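The Bowl That Never Goes Brown

Nathalie Ross keeps a fruit basket she hasn't had to empty since August, and she is cheerfully unashamed of it. The apples don't bruise, the grapes don't go soft at the stem, and her cat lost interest weeks ago. Make-believe fruit, she will tell you over coffee (and then over a second coffee), has been unfairly mocked ever since our grandmothers' wax pears.

She has a point. I grew up with a dusty plastic banana on the sideboard and swore I'd never own one, and yet I came home from Urcombe, the little housewares shop she swears by, with 35 dollars' worth of grapes and no regrets at all. What won me over was the color, all those reds and pinks against pale wood and plain wire.

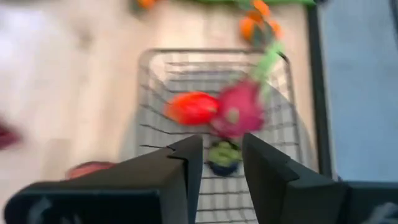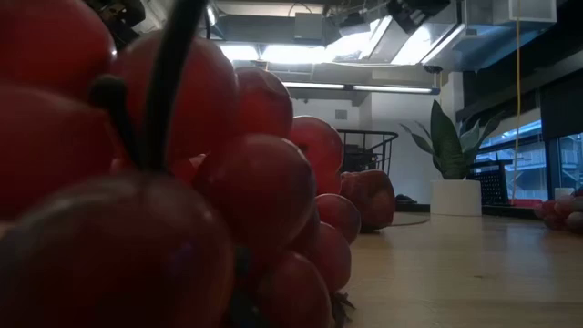
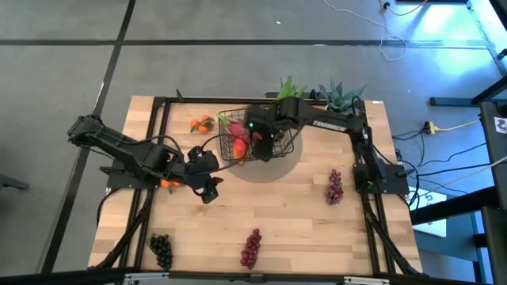

Choosing a basket

Wire is the forgiving choice, as it lets the color through from the sides as well as the top. Henk Nijs, who buys for Urcombe, likes a rectangular one for a long table and would fill it only halfway, with something leafy sticking up past the rim. A dragon fruit does this beautifully!

Let the grapes wander

Grapes look best out on the wood, where a bunch can sprawl a little. Mix your reds with one very dark bunch, and put an apple close enough to touch. Nathalie moves hers every time she wipes the table, and she has never once put them back the same way.

Keeping it clean

Dust is the real enemy. A soft makeup brush gets down between the grapes, and a damp cloth does for the rest.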